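Notes from the Import Desk

I spent most of last week reading a tariff schedule, so if this issue sounds a little cross-eyed, now you know why. The short version is that the Davdale talks are back on, the text that leaked in the spring was mostly real, and small importers like a lot of you should be paying more attention to the chapter on origin than to the one everybody is yelling about.

Let me back up a bit. When the Davdale agreement was first floated, the headline was tariffs, tariffs, tariffs. Fair enough! Duties are easy to put in a headline. You bring in a container of kitchen goods, you pay 8 percent at the border, and under the new deal you would pay 2 percent. Anybody can see why that's nice. I wrote a cheerful item about it at the time and got a lot of cheerful mail back.

What I skipped over (my fault, I was in a hurry) is that you only get the lower rate if your goods count as coming from a member country. And the draft says a product counts if 51 percent of its value was added inside the bloc. Think about that for a minute if you sell anything with a motor, a zipper or a circuit board in it. A lamp can be put together in one country, wired with parts from a second and boxed in a third, and the customs officer has to decide where it was born.

I called Flurina Ortner at Zorlow, the freight forwarder a few of you use, and asked her how her customers were getting ready. She laughed, and not in a good way. Most of them, she told me, have never asked their suppliers for a cost breakdown, and plenty of suppliers won't hand one over because it gives away their margins. She's been telling people to start with the one product that makes them the most money and get the papers straight for that. Leave the slow sellers at the full rate for now and see what happens.

I like that advice a lot. The paperwork isn't free, after all. Vidal, the housewares wholesaler over in Titside, went through this under the old agreement and told me they ended up paying the full duty on some lines on purpose. The certificates cost more in staff time than the duty did. That sounded crazy to me until I did the math on a few of my own old invoices from when I ran the shop, and yes, on a small order you'd be working for nothing.

There's also the matter of who gets in trouble if the certificate is wrong. Under the current draft it's the importer, meaning you, even if the factory filled out the form. You'd have to keep your records for years, and an audit can reach back to shipments you've forgotten you ever made. I have a drawer full of faded receipts that says I would not do well in such an audit.

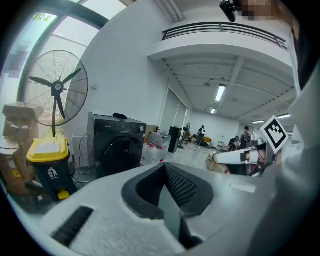
Albane Marty wrote in to say I'm being too gloomy about all this. The way she sees it, the old agreement had rules just as fussy and people grumbled for a year and then got used to them, and a lower duty on even a handful of products would let her hire another person. She also thinks the 51 percent figure won't survive, because the two biggest governments at the table both have car makers at home who buy parts from everywhere.

She may be right about that last bit. Car parts have a way of getting everybody's attention. If the number comes down in the next round, a lot of the worry I've just unloaded on you gets smaller, and I'll gladly eat my words in a later issue.

The next round is set for July, with 16 chapters still open. Origin is one of them, and so is the one on small parcels, which I know the online sellers among you are waiting for. There's supposed to be a public comment period before the negotiators sit down again – I haven't seen the dates yet, but I'll send them along as soon as I do. If you write a comment, use your own numbers. What you import, what you pay on it, how long the forms take you. A page of that is worth more than any form letter.

And keep the mail coming, please. I'm especially curious to hear from anyone who has managed to get a cost breakdown out of a supplier, and how you asked for it.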